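**Home-built gripper from Ritisby workshop starts its test with blankets**

A hand-held gripper made by two members of the Texier shared workshop in Ritisby has moved from the bench to the bedroom. Since February, Svyatoslav Panasiuk and Dionysis Xenos use it to take hold of bed covers, blankets and other soft things, and they save the video of every attempt. Later the same two fingers shall go on a small robot arm which Panasiuk builds in his flat.

The gripper has the name Zikine. It is moved by a person and has no motor for the moment. The person holds it and closes the two fingers by hand, while a camera on the tool looks forward over the fingers. The present tool is the third version, and the builders say it is the first one which they did not want to take apart after one evening.

"With a hard object, almost any fingers are good enough," said Panasiuk, who repairs lifts for his living. "You close, you have it. With a blanket you close and you have one layer, or two layers, or only some fluff. I wanted to know first with my own hand what the fingers can do, and only then to blame the motor."

**From a failed arm to a tool for the hand**

The project began in the wrong order, as both men agree. Panasiuk had built an arm with three joints from used motors, and he had put on it a simple clamp. The arm could lift a tin from a shelf and put it down on another. When he tried it with a pillow case, the clamp slid over the cloth, and on some attempts it pushed the cloth away in front of itself.

He brought the clamp to the workshop's open evening and asked for advice. Xenos, who is a member there for several years and mostly makes parts for old sewing machines, looked at it for a while and asked why the fingers were so stiff at the ends. In a sewing machine, he explained, the cloth is moved by small pressure over a surface, and a point pressing hard does more damage than work. From this talk came the flat pads that are now on the Zikine.

The body is dark grey plastic with grooves along the top, and the plates and levers of the jaw are black. The joints turn on silver pins. The pads at the tips are blue for the simple reason that blue was left on the shelf, and it is also easy to find in a video over grey or white cloth. Xenos drew the linkage on paper before anybody opened a drawing program. He wanted that both fingers always move by the same amount, so that the middle of the grip stays in the middle, whoever is holding the tool.

In the first version this did not work. The holes for the pins were too wide and the left finger arrived before the right one. In the second version the holes were correct, but the handle was made for the hand of Xenos, who has large hands, and Panasiuk had pain in the thumb after a quarter of an hour. For the third version they made a shorter handle and removed material wherever it was possible. The tool now weighs 300 grams without the camera.

**Hours and costs**

The workshop asks from its members to write down the machine time they use. For the Zikine the book shows 123 hours, from the first clamp until the present version. The larger part was printing during the night. Both men have paid the material themselves, and the workshop did not charge for the hours, as the drawings will stay in its common folder where every member can take them.

The open evening has also given the project some critics. One member said that a finger with a needle in it would hold cloth much better. The builders tried this on an old towel and found it was true. They decided against it all the same, for the arm shall one day work in a flat where children live, and a needle on a moving arm is something neither of them wishes to be responsible for.

Another member proposed a suction cup. It held a plastic table cover very well and a wool scarf not at all, and so it went back to its drawer.

**Many attempts at the same fold**

The tests follow a plan that Xenos keeps in a school exercise book. The person comes with the tool from above, closes it on the cloth, lifts it a little, waits and lets it go. Then the cloth is pushed into a new shape and everything begins again. On some attempts the grip is on a fold which is already standing up. On others it must be made on a flat part, and this is much more difficult. The fingers have to be pressed down first and the cloth has to rise between them when they close.

So far around 400 attempts are saved. Panasiuk does most of them at his home after work, and Xenos watches the videos and marks for each one if the grip has held. They have a rule that he may not ask Panasiuk how it felt before he has written his mark. In the beginning he did ask, and the two noticed that his marks became kinder.

The sheets have been the worst so far, especially when they are pulled tight over the mattress. A knitted blanket is more friendly, because it is thick and gives the pads something to push against. It has another problem: it is so easy to hold that the person becomes lazy and closes the fingers too much. For the motor this would mean more current and more heat than necessary. They now try to find the smallest closing which still holds the fold, and they write it next to the mark.

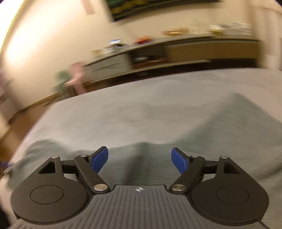

*The blue pads over the sheet with nothing between them, and then down in the grey knitted blanket.*

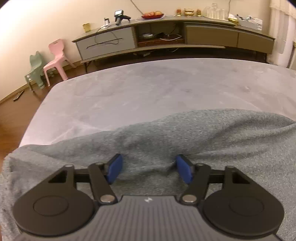 What the builders want from the videos is modest. They do not plan that the arm makes a bed. The first task will be to take a blanket by its edge and pull it back by the length of a forearm, and to do this also when the edge is not lying where it was the last time. Panasiuk's mother has arthritis in both hands, and it was with her in mind that he chose this task. She has been told about the arm and has answered that she would prefer a lighter blanket, which he has bought her in the meantime. The project continues anyway.

For the computer side they use a program called Stotusex, written by Xenos's nephew during his studies. It searches each video for the two blue pads and draws a line between them, so one can see later how wide the fingers were open at any moment. The program has difficulty in the evening, when the lamp in the bedroom makes the blue look nearly grey. For this reason the attempts are now done with the curtain open, as long as there is daylight. Another weakness is fast movement. When the tool is turned quickly the video is not sharp, and Stotusex then loses one of the pads and has to be helped by hand.

Xenos would like to solve this with a slower hand. Panasiuk would like to solve it with a better camera. In the last weeks they have agreed on the slower hand, as it costs nothing.

**The next step**

In the coming months the linkage will be connected with a small motor and tested on the bench, without the arm. A cord will pull the levers together, and a spring will open them again. The same spring was already used in the second version, and it was then too strong for a comfortable grip, but for a motor this matters less. If it goes well, the hand tool and the motor tool will have exactly the same fingers, and the saved attempts will be useful for both.

The arm itself also needs work. Its lowest joint has too much play and the whole arm bends to the side when it is stretched out. Panasiuk has ordered a bearing from a dealer in agricultural parts, who was surprised by the small quantity. Until it arrives the arm stands on top of a wardrobe, with a cloth over it against the dust.

There is one question on which the two men have still different opinions. Xenos thinks that the pads should be exchanged after a fixed number of attempts, because a surface which rubs on wool all day cannot remain the same. Panasiuk wants to use them until they fail, and to know in this way how long they last. For now they have made two pairs. One pair is exchanged by the book and the other is not, and both men write down which pair is on the tool.

The workshop will show the Zikine at its next open evening, from seven o'clock. Visitors can try the tool on a table with different cloths and are asked to bring some of their own, clean if possible. The builders are mostly interested in things which are slippery or very thin, like lining, silk scarves or old net curtains. Whoever wants the drawings can copy them on the same evening. The files for the second version are in the same folder, for people with large hands.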